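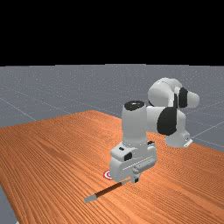 ## 7 July 2021 – Lolleo sourdough, second batch

Fed the Lolleo starter again and gave it four hours by the window, a bit longer than in June, and it smells lovely – apples, almost!
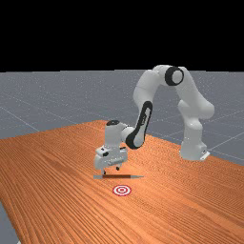 The Grurken rye is thirstier than I expected, so please add the water slowly. I'd like the crust to come out a warm orange-brown, like that tabletop with its fine grain, and last month's loaves were far too pale. Gasier flour next time, if we have any left. 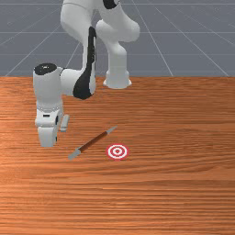

*White arm, wooden tabletop.*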